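Eka Workshop Course
Handout 4: Wooden boards as work surfaces

Read this before the second bench session in March. Bring your notebook and the project sheet from Handout 3.

1. Why a separate board

A bench top is there for years and gets used for everything. A board on top of it takes the wear from one kind of job and can be lifted off when that job is over. In this course the board is the surface you mark, sand and sort small pieces on. The bench under it stays as it is.

A board also gives you a plain background. Small colored pieces are hard to keep track of on a surface full of holes, and anything narrow enough will drop through.

2. Choosing the wood

We use pale, close-grained wood for most boards. Maple and birch are the usual choices. Pine is cheaper but dents under a dropped clamp, and the dents catch small parts later on.

Look at the grain before you buy. Wavy grain is fine for a flat board. Knots near an edge are not, and you should put that piece back.

3. Joining planks

A single wide plank tends to cup as the air in the room changes. Three narrower planks glued edge to edge usually stay flatter. Plane the edges first and check them against each other in front of a window. If light comes through, plane again.

Tighten the clamps a little at a time, going from one end to the other and back. Leave the panel in the clamps for 60 minutes, then scrape off the squeezed-out glue before it turns hard. A seam you can see is not a fault. A seam you can feel with a fingernail needs more sanding.

4. Edges

Put a small bevel on the upper rim. It keeps the corner from splintering and is kinder to your wrists. Go with the grain on the long sides and work from both ends toward the middle on the short ones.

5. Fixing the board down

On a perforated bench, place the fasteners near the corners, in holes that line up with the grid. Push the board from the side with one hand – it should not slide. Do not drive screws through the face.

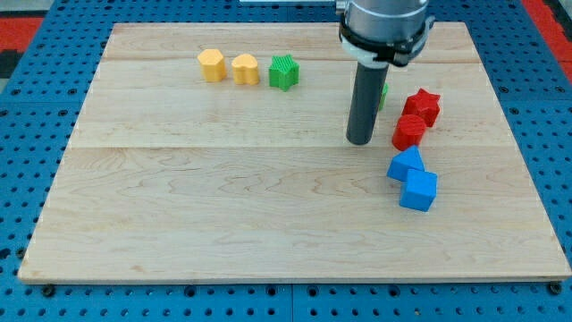

Figure 1. Pale board on a blue perforated surface, with dark round fasteners near the two front corners.

6. Before the session

Write down the length, width and thickness of your board in your notebook. Mark which face will be up.

Students on the Tustalel bench project should also sketch where the seams fall. Small parts sit better away from a seam, and the sketch will be used again in Handout 5.

Bring 10 sheets of fine sandpaper.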